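Writing the Quiet Island: notes for session 4

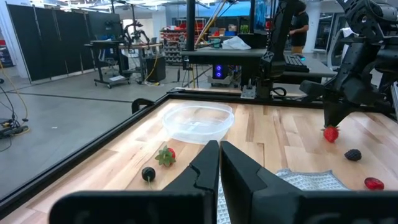
Arance, October 15, 2023

Right, these are my notes from the talk, tidied up a bit for those of you who missed it (and for those who were there and couldn't read my handwriting on the board). We're still on destination pieces, and this time it's the small place next to the big place: the second island, the town one stop past the famous one, the valley people drive through with the windows up.

I'm using Nalik all the way through. Most of you know by now that I spent far too long there last December, so you'll have to put up with it. Nalik is the little island across the water from Onyeka, and Onyeka has the airport, the beach bars and nearly all the visitors. Nalik has one harbour, Jernis, and a ferry that comes when the sea lets it.

Getting there

Nearly every draft I got from you last time began with the crossing. I understand why! You're on deck, the wind's in your face, you've got a notebook and nothing to do. But the reader hasn't decided to care yet, and forty lines of sea won't persuade them. Give the crossing a sentence, two at most, and get us on to the quay.

My own first go started with a paragraph about diesel and gulls. I was very fond of it. Taner Toprak, who was editing the piece, drew a line through the lot and wrote "where are we?" in the margin, and he was quite right. The version that ran starts outside the bakery in Jernis, with the shutters half up and a woman telling me I was too early for bread.

The comparison problem

You can't write about Nalik without Onyeka. Readers have heard of one and they haven't heard of the other, so you need the big island as a signpost. Use it once, near the top, and then leave it alone. If every paragraph says quieter than, cheaper than, greener than, you've written a piece about Onyeka with somebody else's name on it.

Have a look through your own draft with a pencil and ring every comparison. I had 5 in my first two paragraphs.

Words I'd like you to give up for a while: unspoilt, hidden, sleepy, authentic, timeless. Sleepy is the one that annoys people who live there. Jernis is up before dawn when the boats are going out, and the school band practises with all the windows open. A visitor who gets up at ten and finds the street empty has missed the morning, that's all.

Numbers

The walk up to the old signal station is 447 steps from the top of the village. I put that in because it tells you what your knees are in for. The summit behind it is 516 metres, and I left that out, as I never went up there and it didn't do anything for the piece. Both are perfectly good facts. Ask what the reader would do with each one.

Times are worth more than distances, I find. Almost 4 hours to walk from Jernis round to the north shore and back, with a stop for lunch – people can plan a day with that. Do say whose pace it is, though. Mine is slow and involves sitting on walls.

And check the practical stuff again just before you file. The winter ferry timetable changed while I was writing, and the café I'd recommended for lunch had shut until spring. I only found out because I rang to ask about the spelling of the soup.

People

Ask before you quote, and ask what they'd like to be called. In a place this size everyone will know who "a local fisherman" is anyway, so you may as well get his name right. Don't make anybody stand for the whole island either. The baker in Jernis had lived there two years and was thinking of moving back to the mainland, and I liked her far more once I'd stopped trying to turn her into a symbol of anything.

For next time

Take the place you wrote about before and give me the opening again, 300 words, starting on dry land. One comparison allowed. Bring two printed copies, one for me to scribble on and one to swap with your neighbour – and please leave wide margins, my writing isn't getting any smaller.

We'll do endings after that, and what to do when it rained the whole time you were there.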